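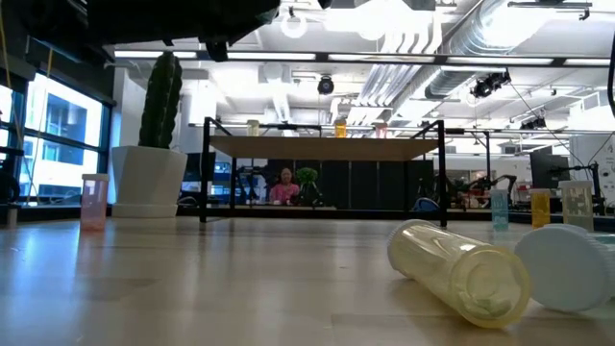
3 min read

Print this article | E-mail this article

March 4, 2023

HJALTESTED – Packaging supplier Jamo has changed the way its sample room here stores and hands out small plastic containers, moving from closed drawers to open tabletop shelves with the stock arranged by color. The change took effect at the end of February and covers the full Soder line of tinted containers with white screw caps.

The Soder line is sold in eight tints. Until now the sample room kept them in drawers marked with part numbers, and staff opened a drawer, read the label on the bag inside and took out what a customer had asked for. Under the new layout the containers stand upright on a low shelf placed on the worktable, with their caps on and the labels facing the back. The tint is the first thing a person goes by, and the part number is checked afterward against a printed card.

Jamo said the sample room holds 225 containers under the new layout, down from a larger and less certain number in the drawers. The remaining stock was moved to the warehouse. Containers that had lost their caps were matched with spare caps where the thread fit and recycled where it did not.

The shelf is a plain item. It has a light wood board on a thin black metal frame, and it stands on the table without being fixed to it. Jamo buys it from Grorenura, a furniture maker that supplies it flat with the frame in two side pieces. A low shelf was chosen over a rack with several levels, which had been tried first. On the rack, containers on the lower levels sat in shadow and the paler tints were hard to tell apart. With one level the light reaches every container from above and from the window side.

Most of the written procedure deals with how containers are to be set down. The back row is filled first, then the front. A container in front should share a tint with the one behind it or stand next to its nearest neighbor in color, so that a gap in the row shows which tint has run out. Pale blue and teal are treated as separate tints and may not share a position. The same applies to orange and pinkish red, which were the pair most often mixed up in the drawers. 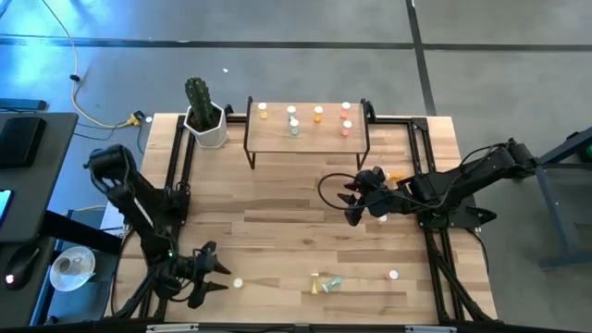 Caps are handled separately. The procedure calls for a cap to be screwed on before a container goes to the shelf, and a container without one stays on the table surface until it has been dealt with. Loose caps are to be collected at the end of each shift and sorted by diameter. All the caps in the line are sold as white, but an older batch came out of the mold closer to gray, and the two shades are now kept in different trays. They close equally well. The gray ones are used for internal samples and are not sent to customers.

Open containers are inspected before they are capped. The person doing the work looks through the wall of the container, then into the mouth, and sets aside anything with a mark or a smudge on the inside. Translucent plastic makes this quicker than it was with the solid-color containers the company sold before, although a mark close to the base can be missed in the darker tints. Jamo has asked staff to turn the container once by hand before passing it.

Larger containers are not kept on the shelf. They tip more easily when the row is full, and the board is not deep enough to hold them behind the small ones. For now they are brought out as needed and placed on the tabletop or on a side table. A cylindrical container that has fallen on its side can roll, and the procedure asks that it be stood up again or laid with its cap next to it at a right angle to the table's edge. No change to the shape of the large containers is planned.

The new layout was tested for 60 days before it was adopted. During the test, staff recorded the time between reading an order and setting the last container in the shipping tray. Jamo has not published the full record. It said orders with up to seven containers were filled faster than before, and that longer orders took the same time as they had with the drawers. The company put this down to the time spent restocking the shelf in the middle of a long order.

Two weaknesses came up in the test. The first was daylight. The room has a large window, and direct sun in the afternoon made yellow and orange hard to separate for someone standing on the far side of the table. Staff were told to work from the window side during those hours. A blind was considered and turned down on cost. The second was the printed card, which was first laid flat on the table and kept getting covered. It has been moved to an upright holder.

The tabletops in the room stay as they were. They are light wood with a smooth finish, and Jamo considers the pale surface useful when checking tint, as a dark one makes translucent plastic look deeper in color than it is. One drawback is glare from the ceiling lights. The lamps over the main worktable are to be fitted with diffusers when they next come up for service.

The company also kept the potted cactus at the back of the table. The draft procedure had listed it for removal along with other items not used in filling orders. Staff objected, and the final version says only that the pot must stand clear of the shelf and that no containers are to be placed behind it. Potting soil must be kept away from open containers, and any watering is to be done before the first tray is set out.

Customers will see little difference. Sample trays will be packed in the order in which the tints stand on the shelf, and the packing slip will list the color before the part number. Existing part numbers remain valid. Orders that give only a part number will still be accepted, as will orders that give only a color, provided that the size is stated.

Jamo will review the layout after the summer. Items on the list for that review include a second shelf of the same type for the larger containers, a deeper board from Grorenura, and whether the Soder line needs both of its blue-green tints. Sales of the teal containers have been slow outside Hjaltested, and the company said it had not decided whether to keep molding them once the present stock is gone.

Print this article | E-mail this article

This site uses cookies to remember your settings and to measure traffic. By continuing to browse you agree to our use of cookies. Accept | Manage settings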